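How to wash and store spare bedding so it lasts

Most sheets wear out from heat and rough drying long before the cloth itself is old. The steps below suit cotton and cotton blends. Check the care label first, and follow it where it differs.

1. Sort by colour and weight

Wash sheets apart from towels, which shed lint and rub the surface of lighter cloth. Turn pillowcases inside out and close any buttons or zips.

2. Load the machine

Fill the drum no more than 80 per cent full. Use a 40-degree wash for everyday loads and keep hotter washes for illness or heavy stains. We tested Pedard liquid and Birkum powder in March and found little between them. Skip the softener – it leaves a coating that makes cotton less absorbent.

3. Dry slowly

Hang sheets over two lines if you have them, with the hem at the bottom. In a tumble dryer, use low heat and take them out while the seams still feel slightly damp.

4. Put the bed back together

Start a fitted sheet at one far corner, then go to the corner diagonally opposite. Smooth from the middle outwards. Small creases drop out after a night or two, so ironing is optional.
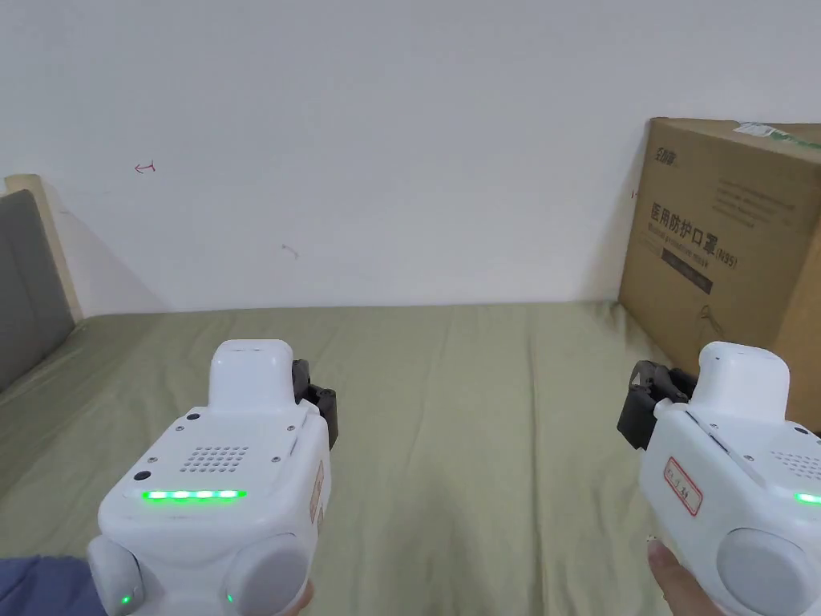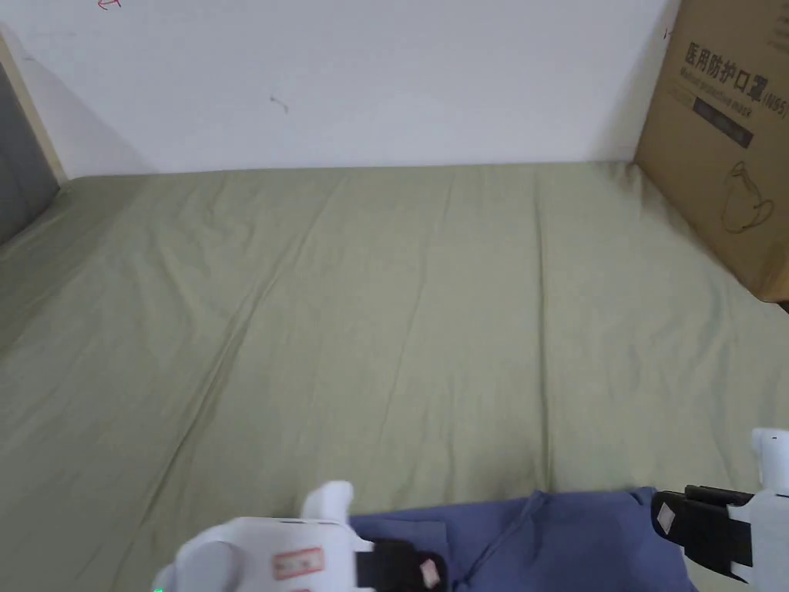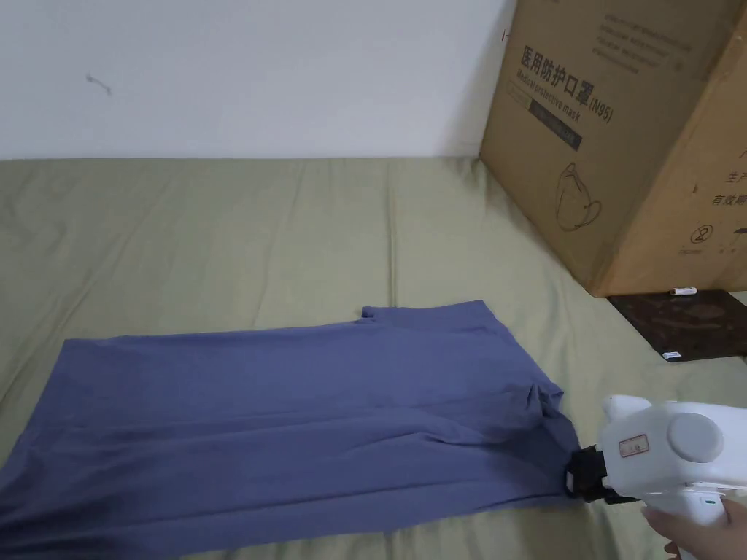
5. Store the spares

Fold each set into one of its own pillowcases and leave it on an open shelf for 4 hours before closing the cupboard door. Avoid plastic bags for long storage.

Last updated 6 Aug 2023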